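Sorting out a cupboard of odd plates and bowls

My dish cupboard had gotten to the point where I was scared to open it. We have one plate from this set, one bowl from that one, a kiddie plate with a bear on it that I refuse to give up, and all of it was in one wobbly tower. So back in June I finally pulled everything out, and I've kept it tidy ever since (well, mostly!).

My first tip is to put a tablecloth down. Bare tabletops are slippery and loud, and a chipped rim is forever. Mine has a grid on it, which I love for this job because I can line things up in rows without thinking.

Next, spread it all out and go by size, never by pattern. I used to keep the flowery ones together because they looked pretty, and then I'd have a big bowl sitting on a little one and the whole thing would lean. Bowls go in one row, biggest to smallest, and plates go in another.

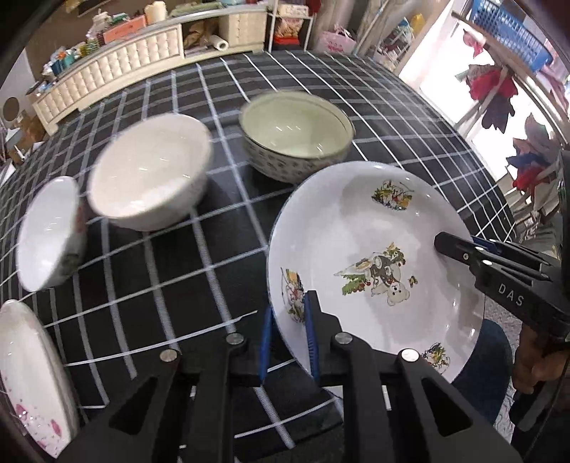
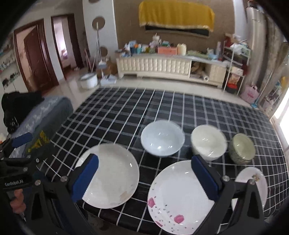

Mismatched plates and bowls out on the grid tablecloth.

Once you've got your rows, stack from the big end. I stop at three bowls per pile, even if there's room for more, and anything with a gold rim goes on top where nothing can rub it. Don't put gold rims in the microwave either, please. I learned that one with a McIntyre saucer and a very exciting light show.

Deep plates get their own pile! They don't nest with flat ones, they just sort of rock around on top. Between the good ones I slip a folded paper towel, or a circle of felt if I'm feeling fancy.

Plates you hardly ever use can stand on edge in a rack. I got a Jinolwood one with slots wide enough for the thick stuff, and it freed up half a shelf.

The whole job took me 30 minutes, not counting the time I spent wiping out the cupboard and wondering where all the crumbs come from.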